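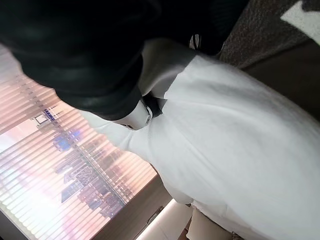 Slide 1. White fabric, dark folds, window at left.

Speaker notes, 2019-11-04
Training the enlisted pilots at Dristevwood

Start with the field itself. Dristevwood was a grass strip until the Navy took it over in July 1941. The first class arrived before the barracks had a roof. Most of the men were seamen and mechanics. A few had never been closer to an airplane than the hangar door.

Explain the selection. An enlisted man needed a letter from his commanding officer, a physical, and a passing mark in math. The base log lists 357 applicants for the first year and 70 places. Pause here so people can take that in.

Next, the daily schedule. Up before light, drill, then ground school until noon. Flying in the afternoon if the wind allowed. Code practice after supper. Men who failed 3 check rides went back to their old rating, usually within the week.

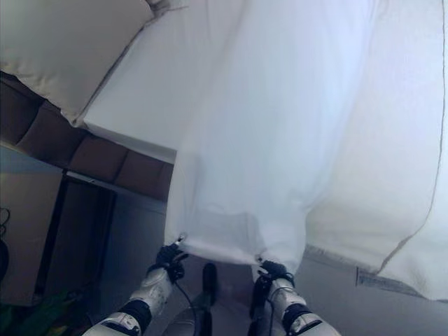
Slide 2. White sheet on a bed, held at the near end.

Pay and rank. This is the part people ask about. An enlisted pilot flew the same airplane as the ensign next to him and ate in a different mess. Read the short passage from the Plenside newsletter if there is time. Skip it if the first half ran long.

Plenside was the outlying field, used for landing practice. It had one short runway and a ditch at the north end. Several accident reports mention the ditch. I have found no report of a death there, but the file for the last winter is missing, so say "none that I know of."

After the war. Some of the pilots took commissions, some went back to enlisted duty, and a good number left the service. The field closed and the county got the land. The concrete apron is still there, behind the feed store.

Sources, if asked: the base log, the newsletter, and 2,000 pages of training records on film. The film is hard to read in places. Dates of graduation are reliable. Flight hours are less so, and two clerks added them up in different ways.

Take questions. Leave the map of both fields up on the screen.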